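Ridlow Tenants' Association, minutes of the meeting of Aug 20, 2023

Present: 11 members. In the chair: Ka-ming Su.

1. Minutes of the June meeting. Agreed, after "shouting" was changed to "discussion".

2. Can a machine do the chores in the shared kitchen yet? The chair had read all 94 pages of the Lusis brochure and wished this minuted. Lusis says its arm, the Jania, will manage "most worktop duties". Mrs Leung asked which duties. The brochure doesn't say. It was noted that all the Lusis pictures are simulated, and that simulated kitchens have no tenants in them.

Mrs Leung asked who would clean the blender, and then who would clean the arm. The chair said a rota. There were groans.

Pictures passed round, all computer-rendered:

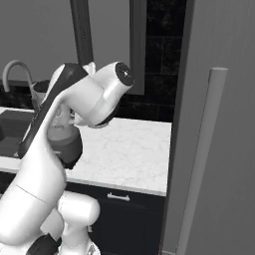
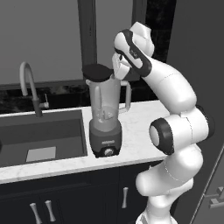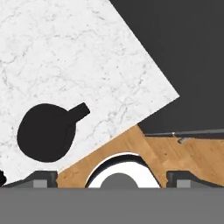
A vote on asking Lusis for a trial was lost, 6 to 2, with the rest abstaining or looking for biscuits. Mrs Leung will write and ask whether the thing can descale. The present washing-up rota stands, including for those who voted against it.

3. Bins. Carried over again.

4. Any other business. The blue mug is still missing.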